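Skunier Guides > Tillik Two-Arm Bench Kit > Section 2: Planning and Budgeting
Last updated: January

2. Planning and Budgeting Before You Order

Welcome to the fun part! Before any box gets opened, there is a happy hour or two of deciding what your bench is going to do, and a good plan here saves more money than any discount will. This section takes you from an empty order form to one you can send to purchasing. Sections 3 and 4 cover assembly and motor setup.

You will need a tape measure, the blank order form from Section 1, and somebody who knows which wall outlets share a breaker.

2.1 Decide what the arms will handle

1. Write down the first job you want done, in one sentence. "Sort small things into a tray" is a great first job. "Help around the lab" is too big to budget for.

2. Collect the real items. Go get them and put them on a table. Catalog photos hide slippery surfaces and odd corners, and both of those change which finger pads you order.

3. Decide on one arm or two. A single arm costs less and is easier to teach. Two arms can share work across the bench, and they open up jobs where an item needs attention from both sides.

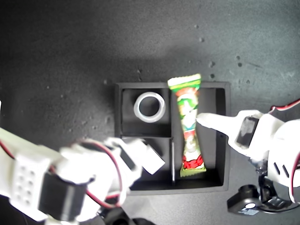 Budgeting for a second arm means more than doubling the arm line on your form. You also need a second power supply, a second set of spare motors and enough bench width for both bases. Think about where the arms will meet, too. With a white finger coming in from each side and a candy-style wrapper in the long compartment between them, the shared space is about the size of your hand, so plan your base positions around the tray and let the rest of the table follow. We love this layout for beginners, and it is the one Jarlath Mac Suibhne used when he wrote the practice exercises in Section 7.

Note: If you are unsure, order one arm and the wide base plate. The second arm bolts on later with no rework.

2.2 Fill in the budget sheet

1. Start with a ceiling. For a first two-arm bench we suggest $2,000 for everything except the computer. It is a comfortable number and leaves space for mistakes.

2. Set aside $100 for test items and trays. It sounds like a lot for tape and snack wrappers, but you will want fresh ones more often than you expect.

3. Add $84 for a Hanrahan spares pack. It holds finger pads, short cables and horn screws. Order it with the kit so it ships in the same box.

4. Leave the extended support line blank for now. Everyone gets 90 days of setup help from the Tillik desk, and you can add more at any point during that time.

Caution: Do not trim the power supply to make the total work. An undersized supply causes motor dropouts that look just like software faults, and you can lose a whole week chasing them. Move the computer upgrade to next year instead.

2.3 Choose trays and practice items

Pick things that differ from each other. Something round, something stiff and something crinkly will teach you a lot in one afternoon, and all of it is cheap!

1. Buy a divided tray with one compartment larger than the others. Long items need it.

2. Check tray height against your gripper's lowest reach. Tall walls get bumped.

3. Choose round items in more than one size. Rolls of tape are terrific for this and most supply closets already have them.

4. Plan open table on both sides of the tray, so items can wait there before they are picked up, and keep the cable route in mind as you mark out that space.

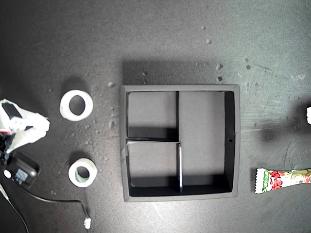
2.4 Measure the bench

1. Measure the depth of the table from the wall to the front edge, then take off the space your camera post needs.

2. Check the finish. A dark, dull surface works nicely with pale items. Shiny tops bounce light, and a Tekau bench mat takes care of that if you are stuck with one.

3. Add a soft brush to the order. Dust and crumbs show up on dark tabletops very quickly.

4. Sketch the bench on the grid page at the back of this guide and send it in with your form. Eoin Cullinane checks the sketches every Wednesday and will write back if a base looks too close to an edge.

Note: Keep a copy of the sketch. You will use it again in Section 3, step 1.

Skunier Guides | Questions about planning: contact the Tillik desk | Copyright Skunier, all rights reserved | Back to top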